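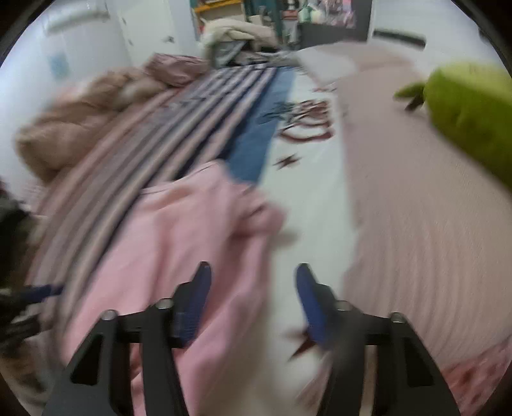
Search this site Enter keywords Go

Open day at the Dalen mill, Vimside

8 min read

The Dalen mill opens to the public once a year, in May, and this was the first time I had managed to get a place. You sign up by email, you get a reply with a parking map, and you are asked to wear flat, closed shoes. The map is worth printing. My phone lost its signal about a mile before Vimside and the turn for the mill comes right after a bridge with no sign on it.

Dalen weaves and finishes cotton and linen for sheets, pillowcases and duvet covers. Most of it is sold under other people's labels. The one name I knew was Nalulow, which is the mill's own line and is sold from a shop by the gate. The yarn is bought in, already spun, so there is no spinning to see. I mention it because a couple in our group had come hoping for spinning and were let down.

We met in the old boiler house at 10 a.m. There was coffee, a table of leaflets and a wall map of the valley showing where the other mills used to be. Our guide was Michalis Ververidis, who started in the finishing room and now looks after maintenance for the whole site. He handed out foam earplugs and told us to put them in before the second set of doors. A few people left theirs in their pockets and then put them in very quickly.

Warping

The tour follows the cloth, so it begins with warping. Cones of yarn sit on a tall metal rack called a creel, and the ends are drawn off together and wound onto a beam. A beam is a big spool, wider than a bed. If one end breaks the whole thing stops, a light comes on, and the operator walks along the rack until she finds the break and ties it. We saw this happen twice. The knot took her less time than the walk.

After warping, the yarn is run through a starch bath, called sizing, so that it can stand up to the loom. The room is warm and smells like wallpaper paste. The starch has to come out again later, and much of the mill's water goes to that job. Michalis spent some time on the water. It comes from the river, is filtered going in, and goes through settling tanks and a treatment plant before it goes back. He was asked whether it goes back as clean as it came. He said it is tested every shift and the results are pinned up by the canteen, and later I went and looked, and they were.

Weaving

The weaving shed is the loud part. It has a sawtooth roof with windows facing north, and the light is very even all the way across. There are 97 looms on the floor, most of them running while we were there. They are air-jet looms, meaning there is no shuttle. A puff of air carries the weft across. It is too fast to follow by eye and what you see is simply cloth getting longer.

Talking is no use in there. Michalis had a set of cards with things written on them in marker and held them up as we went: WARP BEAM, CLOTH ROLL, MIND THE HOSE. The weavers use hand signs. I learned the one for "broken end" and the one for "lunch."

One older shuttle loom is kept at the far end and run for visitors. It was put in when the shed was new and last made cloth for sale before most of the present staff were hired. You could feel it through the floor. I liked it better than the others, though I can see why they changed.

Dyeing and finishing

Woven cloth comes off the loom a dull cream color and a little stiff. It is singed over gas flames to burn off loose fibers, then washed, bleached and dyed. The singeing is over in a moment. The cloth goes past the flames at a speed that keeps it from catching, and there is a water box right behind in case it does.

Dyeing is done in an added building across the yard. The dyes come from a supplier called Prukia, in drums, and are weighed out in a small lab where each recipe is first tried on a swatch. The lab has a light box with several kinds of lamp. The technician put two pieces of pink cotton in it that looked the same under one lamp, then switched to another, and one of them went noticeably brown. She said pinks and grays cause the most trouble, and that customers usually check them in a kitchen at night. The mill keeps over 1,480 approved shades on file, each with a swatch in a drawer out of the light.

Next is the stenter, a long oven that grips the cloth by both edges and dries it to an even width. It was the hottest place on the tour and we did not stay. After that the cloth is inspected over a lit table. Faults are marked with a small tag at the edge, and the cutters work around them.

Sewing and packing

The sewing room was quieter and I could take the earplugs out. Long hems are done by machine, but corners and closures are still guided by hand. Fitted sheets are the slow item. The elastic has to go in under the right tension or the corner puckers, and a new sewer is kept on flat sheets for months before moving over.

A woman at the end of the line let us feel the same sheet before and after washing. Linen changes a lot – the first piece was crisp and a bit scratchy, and the washed one was soft and hung in loose folds. Cotton percale changed less. Her advice was to skip fabric softener, wash linen on its own the first few times, and take it out of the dryer while it is slightly damp. She also said to buy an extra pillowcase in any color you care about, as they wear out well ahead of the sheet.

The shop

The tour ended at the Nalulow shop a little after noon. Seconds are kept on shelves along the back wall with the fault written on the label, such as "slub near hem" or "shade off." I bought a seconds flat sheet and two pillowcases. The fault on the sheet is a thick thread near the foot end, and I had to hunt for it at home even with the label in my hand. Cards are accepted, and they will hold a bag behind the counter while you have lunch.

Practical notes

The tour is free but places are limited. There are stairs between the sewing room and the yard, with an elevator on request if you mention it when you book. Children under 8 are not allowed in the weaving shed. Photography is fine except in the dye lab. The canteen is open to visitors on the day and does a decent soup. The bus from Vimside station stops at the bridge, and from there it is a short walk along the river path – muddy when I went, so the closed shoes were good advice.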